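Pullton Reservoir Park: land use since the waterworks
Speaker notes, 23/07/2020. Speaker: Helmi Mustonen. Slides: Santeri Lindqvist. 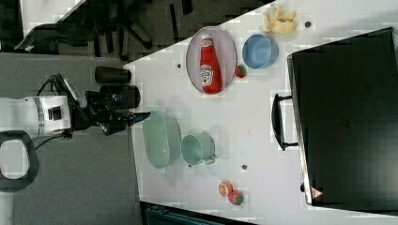
Start with the park boundary. The park is the old waterworks parcel plus two later additions, the Tara meadow on the north side and the strip along Alisach Creek. Most visitors enter from the Tara side and assume the meadow was always part of it. The waterworks fence ran along the line of oaks, and the post holes are still visible in dry months.

Slide 2. Dam and basin. Earth fill, clay core, stone facing on the water side. Built to supply the town mill and later the houses below Lumbantobing Road. Point out the spillway, which was cut through rock at the east end. The first spillway was at the west end and silted up. Its outline is the shallow ditch beside the picnic area.

Slide 3. Pipe route. The main left the basin at the valve house and followed the creek as far as the road bridge. Mention that the trail on the south bank is the service track for this pipe. That explains the even grade. The steep section near marker 6 is newer, put in after the bank slipped.

If asked about the valve house: it is locked, the roof is sound, and the wheel and stem are in place. No plan to open it this year.

Slide 4. Grazing period. After the town changed to well water, the basin was kept half full and the slopes were leased for sheep. The lease papers name seven fields. Only five can be matched to the ground. The other two probably lie under the parking lot and the road cut, but do not state this as settled. Santeri has the overlay if anyone wants to check it afterward.

Slide 5. Transfer to the park district. Keep this short. Three points: the water rights stayed with the town, the creek strip came as an easement, and the dam inspection duty went with the land. The last one takes up a large share of the maintenance budget and is the usual source of questions.

Slide 6. Present condition. Water level is held below the old mark to reduce load on the dam. The exposed ring of shore is now willow and sedge. Nesting birds use it from May, and the lower shore path is closed for that period. The detour goes over the dam crest. Dogs on leash on the crest at all times.

Slide 7. Trails. Main loop first, then the creek spur. The spur floods at the second footbridge for up to six days after heavy rain. The sign at the trailhead still shows the bridge in its old position, upstream of the bend. A corrected panel is on order.

Skip the slide on soil borings if time is short. If it is used, give the depth to clay at the dam toe and move on. The boring logs are in the binder at the front table.

Questions likely to come up:
Swimming: not allowed, town rule, tied to the water rights.
Fishing: bank only, state license required.
Bikes: main loop yes, crest and spur no.
Old mill: private land, best seen from the road bridge.

Close with the walk. Meet at the Tara gate, cross the meadow to the oak line, then follow the service track to the valve house. Return by the crest.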